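Ambiguous Abbreviations in Technical Glossaries
Student project report, Language and Reference course

1. Aim
The project looked at how often a short form in a technical glossary has more than one full form, and whether a reader can tell which one is meant. We used two online glossaries, Jusow and Tandotus.

2. Method
We picked 15 abbreviations that appear in both glossaries. For each one we wrote down every full form given, then looked it up in a set of parts manuals from Amoah. Two of us did the lookups separately and compared notes in March.

3. Results
Of the 15 abbreviations, 11 had more than one full form in at least one glossary. Jusow lists the full forms alphabetically. Tandotus sorts them by field, so "section" and "system" entries end up far apart – this made the lookups slower. Four abbreviations had a single full form in both. Plurals caused trouble, as a final S can stand for a word or just mark the plural.

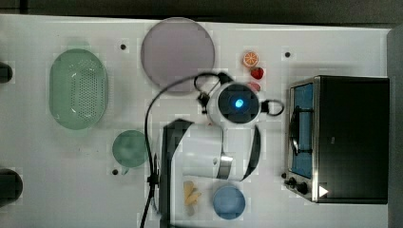
Fiifi Amissah thought the final S should have been a separate category from the start, and that we should have recorded periods and capitals too. We added the periods afterward but did not redo the capitals.

4. Further work
The same list could be run against Ristska, which gives a sample sentence with each entry. Page 14 of our notebook has the full list.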